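How a Robot Arm Is Kept in Shape

A robot arm needs care, just like a bike. At Kimdale, workers check theirs every 200 hours. They switch off the power, wipe the gripper and look for loose screws. Then they test the arm on a computer first.
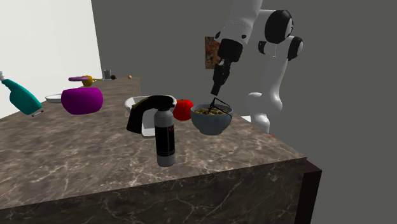
Picture: Plurnamside Robot Lab, computer simulation

In this computer kitchen, the black gripper reaches into a gray bowl of food. An apple sits next to the bowl. If a test goes wrong, workers change the settings and run it again.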